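Repacking a wired mouse in its original box – worth the bother?

Started by Tallham_Bay
Tuesday, September 26, 2023

Tallham_Bay wrote:
I sell off ex-office gear and I've got a pile of basic wired mice going out in November. My partner reckons every one should go back in its own cardboard mailer with the manual and the cable coiled up, because buyers pay more for "complete in box". I'm sceptical. A mouse is a mouse. I've sold plenty of them in a padded satchel and never had a complaint about the missing leaflet.

The little brown boxes are the fold-up sort with the lid attached and flaps at the sides. Manual goes flat in the bottom, cable on top, mouse on top of that.
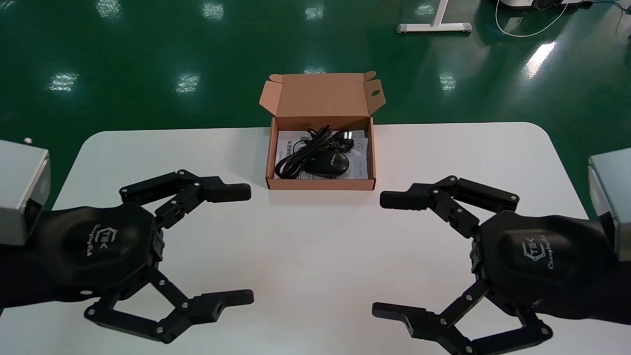
My gripe is the cable. Coil it tight and it springs up and pushes the lid. Coil it loose and the mouse sits on a lump. Either way I'm fiddling with each one for longer than the thing is worth. Does anyone really get more money for this, or is it one of those things people repeat?

stektonite wrote:
People repeat it. I had a seller swear to me that boxed ones went for double, and when I asked to see the sales he had two. Two! One of them was to his brother-in-law.

Karlijn Wuyts wrote:
I'd disagree with that. I packed for a returns outfit in Stekton for 9 years and boxed stock moved faster. I won't claim double. But a buyer looking at a bare mouse wonders where it's been, and a buyer looking at a box mostly doesn't.

For the cable: figure eight over two fingers, colour of the twist tie doesn't matter, connector tucked to the inside. Lay it beside the mouse, not underneath. If the lid still lifts, your coil is too wide.

Tallham_Bay wrote:
Beside it would be lovely if there was any room beside it. The tray's small. I've tried the figure eight and it comes out fatter than a plain coil.

Karlijn Wuyts wrote:
Then plain coil to one side and let the mouse overlap the edge of it. It won't hurt anything.

hivside_dave wrote:
Never saw the point of the manual. It tells you to plug it in. In six languages, if you're lucky. I bin the lot and nobody's written in to ask.

The box is another matter. I'd keep that purely because it stacks. Loose mice in a tub turn into spaghetti overnight and you spend your arvo untangling them.

stektonite wrote:
OK, stacking I'll give you.

mulga_jim wrote:
Whatever you decide, sort your bench first. I did a run of 802 keyboards and mice at a desk covered in tape guns and old labels, and I lost more time hunting for things than packing. Clear top, box pushed over to one side, bare surface in the middle for whatever you're handling. Boring advice but it made more difference than any coiling trick.
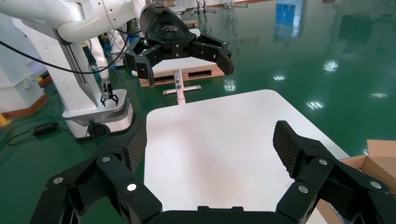

Corners matter too. I had a square-cornered desk for years and caught my hip on it every second day. Rounded ones are a mercy if you're walking round the thing all shift. And go for a white top if you can, small black plugs and caps show up on it.

hivside_dave wrote:
White tops show every scuff. Mine looked like a cricket pitch after a month.

mulga_jim wrote:
Wipe it down then, Dave.

Tallham_Bay wrote:
Bench is fair enough. Mine currently has a kettle on it.

Still not sold on the manuals. Karlijn, did you ever see figures for with and without, or is it a feeling?

Karlijn Wuyts wrote:
A feeling, from handling a lot of them. We never split it out. The manual was in the box when it came to us, so it stayed in.

stektonite wrote:
So no evidence either way. Why not do half and half? Same price, same photos, half boxed with everything and half in satchels. List them the same night.

Tallham_Bay wrote:
I can live with that. Boxes for half, manuals included so my partner can't say I rigged it. I'll post the numbers after the November lot, assuming anyone still cares by then.

hivside_dave wrote:
I'll care if I'm right.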